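Last edited 30 August 2022, by Mirko Gatti

## 4. When the Jukelby stops closing partway

I get more messages on this fault than on everything else in the guide put together, so it has its own section now. You squeeze the handle, the fingers start in, and then they just stop. The handle feels fine, the log says error 958, and you're standing by the bed with a grip you can't finish. Ugh.

Ilaria Monti hit it first, back in March, on bedroom work. Soft goods are the worst for it (lint gets down into the hinges!), and low light doesn't help, because you can't see the lint.

**Caution:** Don't put your own fingers between the gripper's fingers to find out if it's stuck. It can let go all at once and snap shut. Leonardo Bellini has the blood blister to prove it.

### 4.1 Get it safe

1. Let go of the handle completely and count to three.
2. Back the tool straight off whatever you were reaching for. If it has hold of fabric, leave it where it is and support the weight with your other hand.
3. Pull the battery. The power switch isn't enough, it only puts the thing to sleep.

### 4.2 Find the pivots

1. Hold the tool as you normally would and look at the foot of each finger. There's a round pivot pin on each side, by the ribbed part of the body. Lint packs in right behind them.

 Dim bedrooms, open bedding, pins at the foot of both fingers:

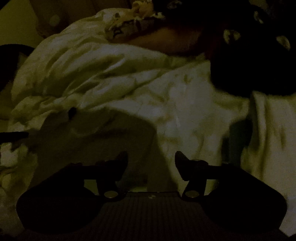
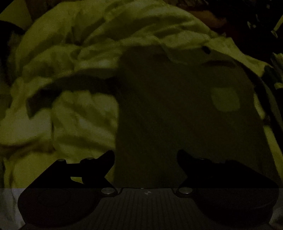
2. Turn on a lamp, a real one, and brush around both pins with the dry nylon brush from the Skaltix kit. No oil! Oil turns lint into felt.
3. Open and close the fingers by hand, slowly, with the battery still out. You want the same drag on both sides.

**Note:** If one side still drags, stop there and send it to Fiorella Sorrentino. I've tried taking a pin out myself and I spent an evening looking for the spacer.

### 4.3 Back to work

1. Put the battery in and wait for the steady light.
2. Clear error 958 from the Faults menu.
3. Run the close test on a folded towel before you go back to the bed.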